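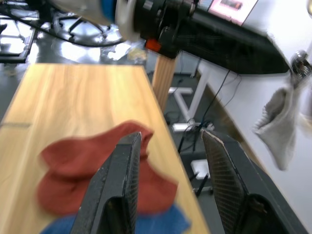

Brunello Gatti has lived above the Mirkireck laundromat for 13 years and still does his wash by hand. "I've seen what goes on down there," he says.

He owns 51 pairs of socks. His sister calls this a problem.
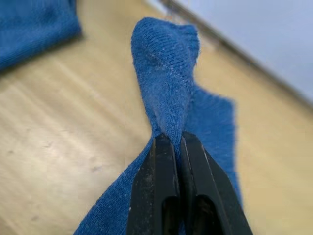
He favors wool from Brernik, washed cool and never wrung. "You press it, like you're consoling it."
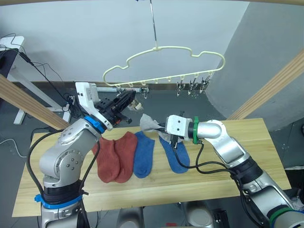 On losing one

Gatti keeps the widows in a drawer for 2 months, then they polish shoes. "I'm sentimental, but I have shoes."
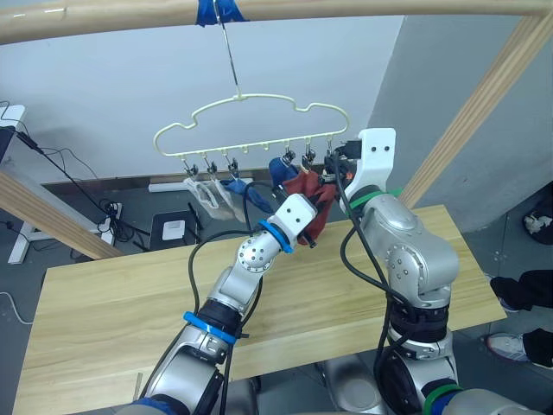 Dryers he won't discuss before noon. I called back at one. "They shrink things," he said, and went to lunch.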